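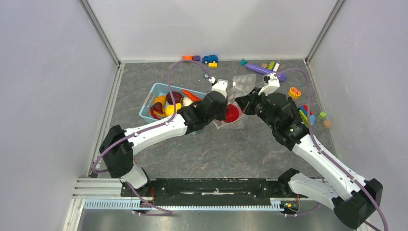 Rosalind Holloway thinks I should stop weighing my flour. She wrote to me after the last bread post to say that her mother baked six loaves a week without a scale in the house, that the dough tells you what it wants, and that all my numbers were going to scare off people who might otherwise give it a try.

I've been thinking about that since April. I agree with part of it. Her mother probably didn't need a scale, and after enough years of the same flour and the same bowl I might not need one either. But I learned to bake from a library book that measured everything in cups, and for most of a winter my bread was bad in a different way each time. One loaf was a brick. The next one spread across the pan like a pancake. I had no idea what I'd changed, and I blamed the yeast.

Then I bought a kitchen scale and weighed a cup of flour the way I usually scooped it, straight out of the bag. It came to 143 grams. I spooned the flour in loosely and leveled it and got a good deal less. Over a whole batch that difference is enough to turn a soft dough into a stiff one.

So I still weigh. My everyday recipe starts with 1000 grams of flour, which makes two loaves with a little dough left over for rolls. I put in 200 grams of starter, 20 grams of salt, and 680 grams of water. In summer I use cooler water and that's the only change I make. The flour is whatever bread flour the store in Rutdale has on the shelf. I tried a stone-ground one for a while and liked the flavor, but it drank up more water and the crumb was tighter, and my kids left the crusts.

Mixing is by hand in a big bowl. I stir until there's no dry flour, cover it, and leave it for half an hour. Salt goes in after that, with a splash of water held back from the total. Then I fold the dough over itself four times in the first two hours and leave it alone. If I start at 7 in the morning it's usually ready to shape by early afternoon.

This is where Rosalind is right. I can tell you what my dough weighs but I can't give you a time for when it has risen enough. My kitchen was 59 degrees one morning last winter when the furnace quit, and the dough sat there until after supper looking the same as when I'd mixed it. I baked it the next day and it was one of the better loaves of the season. What I look for is a dough that has puffed up by half or a bit more, with a domed edge and a few bubbles under the skin. It should wobble when you shake the bowl. If it has gone flat on top and smells sharp, shape it gently and get it in the oven soon.

Ansel Baptiste asked in an email whether he needs a Dutch oven. No, but you need some way to keep steam around the loaf for the first twenty minutes. I've used a roasting pan turned upside down over a baking sheet and it did fine. The crust was a little paler on one side.

Someone else wanted to know about freezing. I slice the second loaf once it's completely cool, put the slices in a bag, and toast them from frozen. They keep a month without tasting like the freezer. Whole loaves freeze well too, but they take most of a day to thaw on the counter and I never remember to take them out.

I did try one batch Rosalind's way, with no scale and a coffee mug for the flour. It was a decent loaf, a bit salty. I'm going to try it again when I've used up this bag, and I'll go easier on the salt.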